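Home | Animals | Earth | Materials | How Things Work | Ask Us

Why Are Some Things Shiny?

Look at a spoon, then look at a paper towel. Both are getting the same light from the same window. The spoon shines and the paper towel does not. The difference is in their surfaces.

What light does when it hits something

Light travels in straight lines. When it reaches an object, some of it goes in and some of it bounces off. The part that bounces off is called reflected light. Your eyes need that light to see the object at all. In a room with no light, you can't see a spoon or a paper towel.

Think about throwing a rubber ball at a gym floor. If you throw it at a slant, it bounces away at the same slant on the other side. Light does this too. Scientists call it the law of reflection.

Smooth and rough

Now think about throwing that ball at a pile of rocks. It could go anywhere. It might even come back and hit you in the knee.

A very smooth surface works like the gym floor. All the light coming from one direction leaves in one direction, so it stays together. You see a bright spot, or even a picture of the lamp above. A rough surface works like the rocks. The light scatters, and you see a soft, even color with no bright spot. We call the first kind glossy and the second kind matte.

Paper feels smooth to your finger, but your finger is not a very good judge. Under a microscope, a sheet of paper is a tangle of tiny fibers with gaps between them. Light gets bounced around in there and comes out every which way.

Why wet things look different

A dry beach stone is often dull. Dip it in water and it turns dark and shiny. The water fills the little dents and makes a smooth layer over the top. When the stone dries, the dents are back -- and so is the dull look. Varnish on a chair does the same job as the water, except that it stays put.

Color and shine are not the same thing

A red balloon and a red sweater can be exactly the same red. One is glossy and one is matte. Color depends on which parts of the light an object soaks up. Shine depends mostly on how smooth the outside is. On a glossy plastic toy, the bright spot usually looks white under a white lamp, whatever color the toy is. That light bounced off the very top of the plastic and never went inside to pick up the color.

Metals are a little different. Gold and copper tint the light that bounces off them, so the bright spot on a copper pot looks orange.

Try it yourself

You will need a flashlight, a sheet of aluminum foil, and a dark room.

1. Lay the foil flat with the shiny side up. Shine the flashlight on it at a slant and look for the bright patch on the wall.
2. Crumple the foil gently into a ball, then open it out again.
3. Shine the light from the same place. Look at the wall again.

The foil is made of the same metal it was before. Only its shape has changed, and the light now goes off in many directions. Don't shine the flashlight into anyone's eyes.

Words to know

Reflect: to bounce light back.
Matte: not shiny.
Scatter: to spread out in many directions.

Comments

Galer4: we did the foil one in class and the wall looked like stars

Kazimír Paulík: My daughter asked why her glossy photos get fingerprints and her drawings don't. Could you do a page on that?

bookworm_10: is a mirror just really smooth glass?

Reply from the editor: The glass is smooth, but most of the reflecting is done by a thin layer of metal on the back of it.

More in Materials

Why Does Ice Float?
What Is Rubber Made Of?
How Glass Is Made
Why Do Magnets Stick to Some Metals?

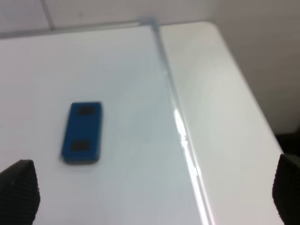
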